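Elo, the home-built arm: questions I get asked

Elo is the small robot arm I've been building in the spare room here in Flitdale, on and off, for longer than I'd like to add up. I write about it when there's something to write about, and the same questions keep landing in my inbox, so I've gathered the answers on one page. If yours isn't covered, do write in. I'm slow but I do reply.

Lachlan Mackay

What does Elo do?

It picks things up and puts them somewhere else. I know that sounds modest after all the evenings that have gone into it, but picking up one small object from among several, without knocking its neighbours off the shelf, has kept me happily busy for a very long while. At the moment the objects are mostly little pocket torches, because they're cheap, they come in cheerful colours, and they have a fat end and a thin end, so the gripper has to make up its mind which way round to take hold. Before the torches it was wooden clothes pegs, and before those it was corks, which rolled everywhere and which I don't recommend to anyone with a dog.

Did you design it yourself, or is it a kit?

A bit of both. The arm started life as a Hollenstein kit that a friend had bought and never opened. I used the base and the first two joints more or less as they came and then drifted further and further from the instructions. The gripper is my own, the wrist is my own (the fourth attempt at a wrist, if we're being strict about it), and most of the brackets have been redrawn at least once. If you put it next to the photo on the original box you would see a family resemblance and not a lot more.

How much has it cost?

The kit was a gift, so I've had an easier ride than most. Beyond that I've spent about £600, which covers motors, the controller board, filament, cable, bearings and a bench power supply that I'd have bought anyway (that's what I tell myself). It doesn't cover the printer, which I already owned. It also leaves out a handful of motors I cooked in the early days, before I had learned to set a current limit. Let's draw a veil over those.

If you were starting now and were sensible about it, you could do it for a good deal less. Buy one motor first and get it moving nicely on the bench before you order the rest. I did it the other way round and ended up with a drawer full of the wrong gear ratio.

How much room do you need?

Less than people think. Mine works over a plain white shelf in the corner of the room, and with the arm stretched right out it reaches 110 cm, though it's much happier working close in. Whatever surface you choose, make sure it's stiff. My first one was a folding table, and every time the arm stopped suddenly the table carried on for a moment by itself, with the arm on top. I spent two weeks tuning the motors to cure a wobble that belonged entirely to the table legs.

Do leave yourself a way of getting round to the cables as well. I had the controller tucked neatly out of sight for a while, and every loose plug meant lying on the carpet with a head torch on.

What are the gripper fingers made of?

They're printed, and they've been through a lot of versions. The early ones were slim and elegant and flexed like lolly sticks. The present pair are dark and chunky and won't win any prizes for looks, but they close squarely and they stay where they're put. I print them solid, lying on their sides, so that the layers run along the length of the finger. Printed upright they snap across the middle sooner or later, usually when visitors are watching.

For grip I've tried rubber bands, bicycle inner tube, the foam from a camping mat and a strip of non-slip matting meant for cutlery drawers. The cutlery drawer matting was easily the best. It wears through after a few weeks of regular use and takes a minute to replace.

Why does it keep dropping round things?

This is the question I get most, usually from somebody whose own gripper is dropping round things, so I'll answer it for your gripper as well as mine.

Look first at whether the fingers are parallel when they meet the object. Quite a lot of home-built grippers are parallel when they're fully closed and splayed at every other width, so they touch the thing at one edge and squeeze it out like a pip. Draw a pencil line along each finger, close them on something the size you care about, and look at the lines from above.

After that, look at where you're grabbing. Most torches are heavier at one end than the other (the battery sees to that), and if you take hold well away from the balance point the tail swings down as soon as you lift. Balance the thing across a pencil to find the spot.

And slow down! Mine improved more from halving the closing speed than it did from a whole month of new finger designs, and I was quite put out about it at the time.

What camera do you use, and where does it go?

There's a small one up at the wrist, looking down past the fingers, so it sees whatever the gripper is about to touch. It's an ordinary inexpensive board camera with a fixed focus. I'd suggest setting the focus for the distance at which the fingers close and letting everything further off go a little soft.

Tie the cable down in more places than seems necessary. A wrist turns a great deal more than you expect over the course of an evening, and a camera cable that's free to flap will eventually find something to wrap itself round. I leave a loose loop at each joint and put a dab of paint on the plug, so I can see at a glance whether it has crept out.

Does it cope with shiny things?

On a good day. A torch pointed straight at the camera has a bright reflector in it, and that reflector will happily throw the ceiling light back as a white blob that the software takes for something important. I got a long way by changing the room lighting. There used to be one strong lamp right overhead, and now there are two softer ones bounced off the wall. I also stopped working on Elo in the middle of the afternoon in summer, when the sun comes straight across the shelf.

Plain white surfaces have a trick of their own, as it happens. The camera tries to make them grey and everything else goes dark to match. Fix the exposure by hand and the trouble goes away.

What software does it run?

A heap of Python that I wouldn't show my mother, with a tidier layer underneath that talks to the motors. The motor layer is based on something called Gornberg, a little library that a chap in our shared workshop wrote for his plotter and was kind enough to let me pull about. It runs on a second-hand laptop with a broken hinge. I don't have a powerful graphics card and haven't missed one, though I'm patient, and I do like a cup of tea while things are training.

Can I have the files?

Yes, gladly. Write and tell me which version of the base you've got, because the hole spacing changed between the two kits and I have both sets of drawings. Please don't ask for the wrist just yet. The current one works, but it relies on a washer that I filed down by hand and have never measured, and until I've drawn it properly I'd only be sending you my troubles.

Is it safe to have in a house with children?

It's small, but it can still give you a nasty pinch, and it has no idea that you're there. Mine has a big red stop button on a lead, and the button cuts the motor power directly with no software in between. I would fit that before anything else. The speed is capped whenever I'm working within reach, and the power supply is switched off at the wall when I leave the room, even if I'm only going down to answer the door. My niece is allowed to press the stop button whenever she likes, and she takes the job very seriously.

Small batteries deserve a mention too. If you're practising with torches or little toys, check that the battery covers hold. One of mine came open in mid-air and I was on my hands and knees until the last cell was found.

How long does one pick take?

From the start of the move to letting go, 15 seconds if all is well. I could make it quicker and I have done, briefly, and you can still see where. For learning and testing, slow is lovely: you can watch the whole thing happen and see for yourself the point at which it goes wrong.

I've never built anything like this. Where should I start?

With the gripper, I think, and I know that's not the usual advice. Mount a gripper on a broom handle, hold it in your own hand, and try picking things up with it, squeezing with a single motor and a push button. You'll learn which fingers suit which objects in one rainy weekend, and when you do come to build the arm you'll know how much weight it has to carry at the end. I built my arm first, fell in love with it, and then found that a decent gripper was too heavy for it. The wrist had to be redone from scratch, and I'm still a bit sore about that.

Find some company if you can, too. I took Elo along to the shared workshop's open evening in October and came home with three good ideas, a bag of spare bearings and an offer of help with the wiring, which I accepted on the spot.

What's next for it?

Putting the torches down nicely. Elo is getting decent at taking hold, and it lets go like somebody dropping the shopping. I'd like it to set each one in a tray, the same way round every time, and that means knowing which way the torch is pointing once it's between the fingers. After that I have a hankering to try screw caps, and I've been warned off by everyone I've mentioned it to.

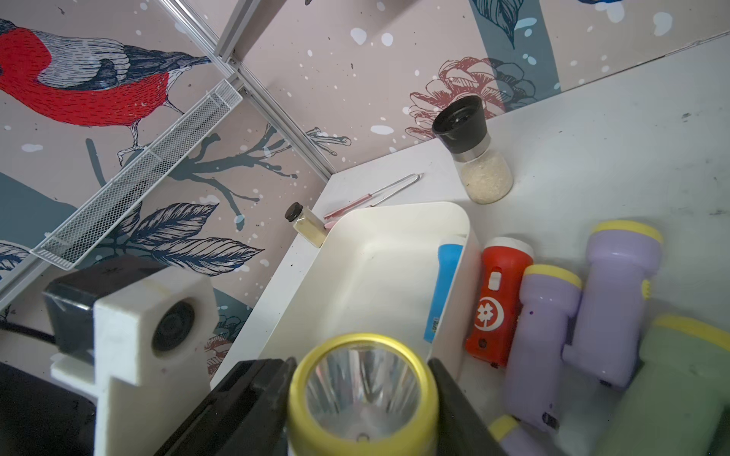 Elo's wrist camera view, with a yellow-rimmed torch in the gripper and the white tray behind.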